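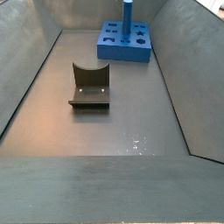 When do the Haslam allotment gates get locked for the winter? They are locked from the first hard frost until the second week of March, and plot holders keep their own keys the whole time.

Haslam Growers list
Home | Archive | Threads | Next | Previous | Search

From: Torunn Hedlund
To: haslam-growers
Date: Nov 16, 2019
Re: Winter water and the gate

Eino,

The water goes off the same day the gates are locked. I close the main valve by the Tosotthorpe road entrance and then open the taps at the far end so the pipe drains. If you still have leeks or kale in the ground, fill your barrels before then.

On 11/14 Eino Juntunen wrote:
> I took over plot 7 in late summer and I have not been through
> a winter here yet. Two questions. Does the water stay on, and
> can I leave my hoses out? Also, the lock on the lower gate
> sticks. I had to walk back up to the top gate twice last week.
> Deming Dong told me it was the same last year.

Take the hoses home or drain them and hang them in the shed. A hose left on the ground with water in it will split, and the brass fittings go too. There are hooks on the left wall of the shed. Put your plot number on a piece of tape near the end of the hose. Last spring we had three green hoses with no names on them, and two of them are still there.

The lower gate lock is old. Trevor Gosselin put graphite in it and it was better for a few weeks. Please don't use cooking oil on it, which somebody did, and it picked up grit. We have a new padlock ordered and it will take the same key. Until it comes, lift the gate a little with your other hand while you turn the key. The post has leaned and the bolt is under strain.

For the people who asked about cover crops: winter rye can still go in if you do it this week, but it will be thin. I put mine in at the end of September and it is up to my ankle. If your bed is bare, leaves are fine. The pile by the compost bays is for anyone. Take from the front, where they are already broken down, and leave the bags.

Seed potatoes are being ordered through Feng-yi Choi again. Send her the variety and the weight by email and not through this list. She does not read every thread.

Torunn
Plot 12, upper side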